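Bunudside Wooden Shapes: Questions We Keep Getting

Last updated 13th December. Short answers, it's a busy month. Anything missing, write to Elfriede Brunner at the workshop.

What age are the shape blocks for?
2 and up, with a grown-up nearby. Under that they just go in the mouth.

Which shapes can I get?
Star, cylinder, hexagon, heart. Sold one by one or as a set. Triangle is sold out until August, sorry.

Can I pick the colors?
Mostly. Green and yellow always in stock. Other colors made to order, allow 6 working days on top of shipping.

My two yellows don't match. Is that a fault?
No. Stain takes differently on every peice of wood. If it's way off send a photo and Radoslava will swap it.

Do they stand up by themselves?
Yes on anything flat. Carpet, not so much. The star is the fussy one, set it down gently.

Is the board included?
No, seperate item. Pale wood, clear oil, no paint. Knots and darker streaks are normal and not a reason for a return. We don't sort boards by grain, so please don't ask for a plain one.

How do I clean the blocks?
Damp cloth, wipe, dry right away. No dishwasher. No soaking. One customer boiled hers. Don't.

And the board?
Same. Then a little food-safe oil when it starts looking dull. Rub along the grain, leave overnight, wipe off the extra.

Board is warping, what now?
Lay it flat, hollow side down, couple of days. Keep away from radiators. Still bent? Email us with the order number.

Color came off on my cloth.
A bit the first time is ok. If it keeps happening stop using it and tell us which color.

Lost one block. Do I need a whole new set?
No. Singles ship in a plain envelope. Say which shape and which color, both please, we get a lot of emails that just say "the heart".

Do you do school orders?
Yes, from 33 sets up. Ask for Mircea Munteanu. Above 1000 blocks he needs to book time on the saw, so write early.

Gift wrap?
Brown paper and string, free. Tick the box at checkout, we can't add it after. 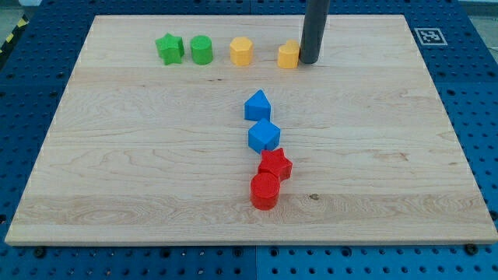
Returns: unused, in the original box, you pay postage unless we sent the wrong thing. Refunds go back to the card you paid with.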